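Review: Fluketti resealable food bags, medium size

Equipment reviews, Gratgate Household Advice Service
2021-04-08

The Fluketti medium bag is sold in boxes of 30 and is intended for lunches, cut vegetables and freezer portions. The Service was asked by several members to compare it with the Coste bag, which we have recommended until now. Both were used in two household kitchens and in the staff kitchen at our Istport office. The review was prepared by Usha Hegde and checked by Sioned Mathias.

The Fluketti bag is made of a heavier film than the Coste. It stands up to being filled with soup, provided that a second pair of hands is available, and it does not split at the side seams when frozen flat. Our reviewers found it less suitable for dry goods such as flour, which collects in the groove of the closure and prevents it from meeting properly. A dry pastry brush clears the groove in a few seconds. The instructions make no mention of this.

Whole fruit is a fair test of any bag in this class. A medium bag should take a packed lunch without the top being forced, and the person packing it should be able to see at once what is inside.
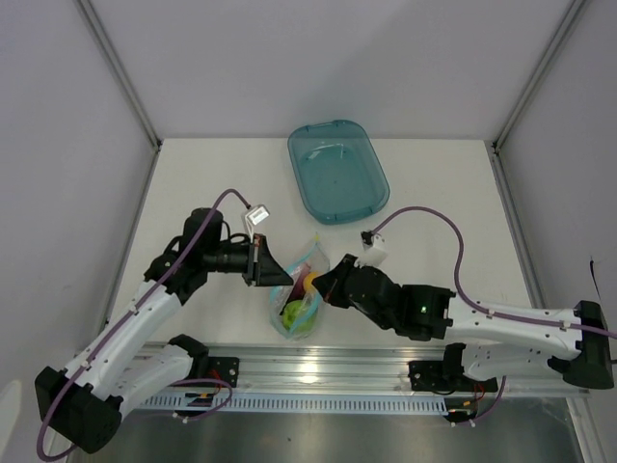
Clear zip-top bag with fruit, and a teal tray.

Washing is where the two products differ most. The makers of the Fluketti state that the bag may be washed by hand in warm water and used again. We washed each bag inside out, rinsed it and left it over a wooden spoon to dry. Bags that had held bread or fruit came up well. Those that had held curry kept both the colour and the smell, and we would set these aside for the same use – or keep a separate bag for strong foods from the start. The Coste bag is thinner and dries sooner, but its corners are harder to clean.

Neither product should be put in the microwave with the closure shut. Raw meat bags should not be washed for reuse, whatever the packet may say.

Closures remain the weak point of the whole category. A closure that is bent sharply while cold may not lie flat again, and a bag stored under heavy items in the freezer is the most likely to suffer. We advise freezing bags flat on a tray and standing them upright once solid.
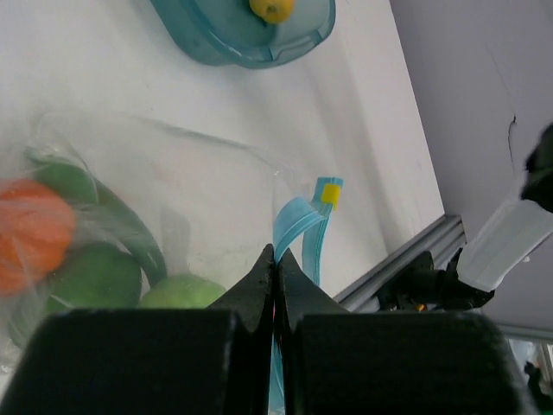

Florian Le Goff wrote to us that he has gone back to jars for everything except bread, as he could never get the corners of a bag properly dry and disliked having them hanging about the sink. His point is a reasonable one. Jars are better for liquids kept in the refrigerator, though they take more room in a freezer and weigh more in a school bag.

The Fluketti medium bag is recommended for freezing and for lunches. The Coste remains suitable for households that want a lighter bag and do not freeze liquids. The large Fluketti bag will be reviewed in July.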